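Search this guide Type a word or part number Go

Section 4. Setting up the long table for drinks service

This section is for the Allmont long table with brown wooden top. Please read it fully before you place any bottle on the table. If you have the shorter Bailly table, the steps are the same, but skip step 6.

4.1 Before you begin

You will need:
– two soft cloths, one for water and one for drying
– the felt pads from bag C
– the small spirit level from the tool bag
– the bottles and cups you want to serve
– one tray with raised border (the Cukby tray fits well, other trays are also possible)

The top must have its final coat of oil already dry. If you applied the oil yourself as in Section 3, wait one full night. A glass bottle put on fresh oil leaves a ring, and this ring is difficult to remove without sanding.

We use this site's cookies to remember your language and your table model. Accept Manage choices

4.2 Placing the table

1. Choose a hard and flat floor. Concrete or tile is best. On carpet the table can lean slowly during some weeks, and you will not notice it before a bottle moves.

2. Carry the table with two persons, one at each short end. Do not pull it by the long side.

3. Leave 80 cm free at each long side, so that a person can pass behind another person who is pouring. At the short ends you can leave less.

4. Put the spirit level in the middle of the top, first along the table and then across. Turn the foot screws until the bubble stays in the center in both directions.

5. Stick one felt pad under each foot. Check the level again after this, it can change a little.

6. Tighten the middle support under the top. Turn the handle by hand until it stops, then a quarter turn more.

CAUTION: Do not tighten the middle support with a wrench. The thread is made in brass and it will break.

NOTE: Stools and chairs with wheels must stay outside of the free space when nobody sits on them. Cables on the floor should be moved to one side, under the table edge and away from where people walk.

4.3 Dividing the top

It helps very much to decide the use of each part of the table before the bottles come. We recommend three parts.

The far end is for closed things: cans, spare bottles and packages which are still not open. The middle is for the bottles that you pour from. The near end stays free for filled cups and for the hands of the guests.

7. Wipe the whole top with the damp cloth, always along the grain of the wood. Dry it directly with the second cloth.

8. Mark the border of each part with a small piece of paper tape at the edge. You can remove the tape when everybody knows the places. Do not leave it longer than one day, the glue can pull the oil out.

9. Put the tray in the far part. Cans go inside the tray.

CAUTION: Do not lay a can or round bottle on its side near the edge. If it must lie down for a moment, turn it so that it would roll along the table and not to the floor.

4.4 Placing the bottles

10. Start with the tallest bottle. Hold it at the body, with the other hand under the bottom, and put it down straight. Do not slide it over the wood.

11. Keep tall bottles at least one hand away from the edge. A wine bottle has its weight low, but the neck is long and a sleeve catches it easily.

12. Leave space between two bottles so you can take one without touching the other. Two fingers is the minimum – a full hand is more comfortable.

13. Plastic cups go near the bottles but never between them. Stack them only when they are dry inside.

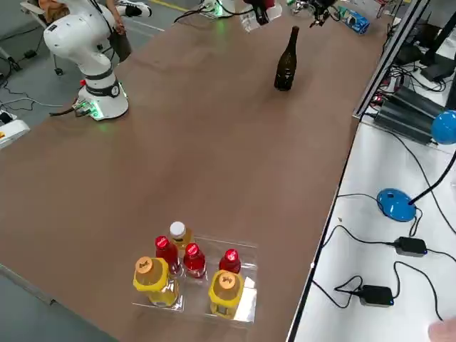 Written by the Harport guides desk | Last changed 7/27/18

A dark glass bottle with a long neck, as the one standing on the table here, is a good first bottle for step 10. It is easy to see against the brown wood and you can measure the other places from it. The blue item lying at the far end is in the part for closed things, where it should be put upright before service starts.

14. Go one time around the table and look at it from each short end. The bottles should not hide the cups from the person who pours.

15. Press with a flat hand on the middle of the top. If a bottle shakes, repeat steps 4 to 6. Take the bottles away first.

4.5 Weight

The top carries 100 kg when the weight is well divided. For one single place, for example a full crate, the limit is 31 kg. Please put a crate over the middle support and never on a short end.

If you need more drinks than this, keep them under the table or on a separate shelf (see Section 6).

4.6 After use

16. Remove open bottles first, then cups, then the closed things. In this order you spill less.

17. Wine and juice must be wiped in the first minutes. Use cold water and a little mild soap. Vinegar, alcohol and kitchen spray are not allowed on the oiled wood.

18. If a ring stays, let the table dry until next morning. Many light rings disappear alone. When it is still visible, rub it with a drop of the oil from Section 3 and a clean cloth – with small pressure, along the grain.

NOTE: In February or other dry months, with the heating on, the wood becomes thirsty. Oil the top one time extra in this period. You will see it needs oil when a drop of water does not stay round on the surface.

19. Loosen the middle support by a half turn if the table will not be used for longer than a month. Write this on the card under the top, so the next person tightens it again before placing anything heavy.

Continue with Section 5, Folding and storing the legs.

Shares 80 Comments 3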